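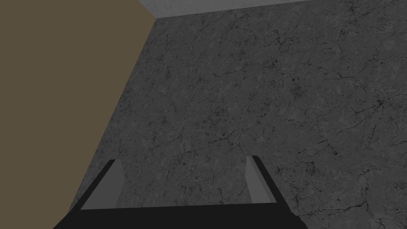 Where does the planner stop listening to the controller?

At step 495. Same step every run, whatever seed I give it.

That was how the night started. Him on the other end of the call, me with two terminals and a cold tea, the Skescombe demo due first thing. Simulated arm. Simulated floor. Real deadline.

Run 22. Fingers open, wrist coming round, fine, fine, then the arm just hung there. No error. The log kept scrolling like nothing had happened. Pose in, pose out, pose in. The controller was asking for its next waypoint and the planner was handing back the old one, politely, over and over.

"Queue's full," he said.

"Queue's empty. I'm looking at it."

"Then it's full of nothing."

Helpful. I killed it and went to the Zasovine branch, which was meant to be frozen in April of last year and plainly wasn't. Somebody had swapped the clock. Planner on wall time, controller on sim time. On a fast machine you'd never notice. On mine, with the fan howling and the renderer dragging its feet, the two drifted apart until every new plan arrived already expired. So the planner binned it and went back to the last good one. Forever.

Changed one line. Rebuilt. Went to the kitchen, came back, still rebuilding. Thought about the old Imrie job, the centre with the grey carpet, how we'd promised ourselves proper tests after that one. Never wrote them. Obviously.

Run 41. I watched the wrist view and held my breath, stupid, as if it could hear me. 493, 494, 495. 496.

It moved. Fingers wide, wrist tilting, the next waypoint and the one after. I said a word I won't type. He laughed down the line, and then I heard him stop laughing, because he was reading the same log I was and he reads faster.

Second target. Different bit of the room, pictures in view now, and the pose estimate was creeping. Not much. A hair every tick, always the same way.
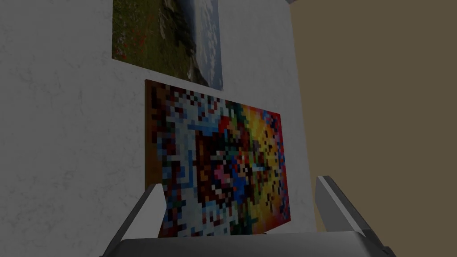
Leave the estimator alone, he told me, you'll break it and it'll be morning. He reckoned it was the colour threshold. I reckoned it was the clock again, somewhere deeper, some little timestamp still living in the wrong world. We argued. He had a point about morning.

I grepped anyway. 49 hits for wall time in a folder called Jolis that neither of us remembered importing.

"Don't," he said.

"I'm only looking."

"You're typing. I can hear it."

First hit, a comment. Second, a comment. Third one was live, buried in the filter, stamping every frame with the kitchen-clock sort of time and passing it on as gospel. I put my thumb on the trackpad and sat their. The window behind the monitor had gone from black to a sort of dirty blue.

"How long's a rebuild?" he asked.

I'd already started it.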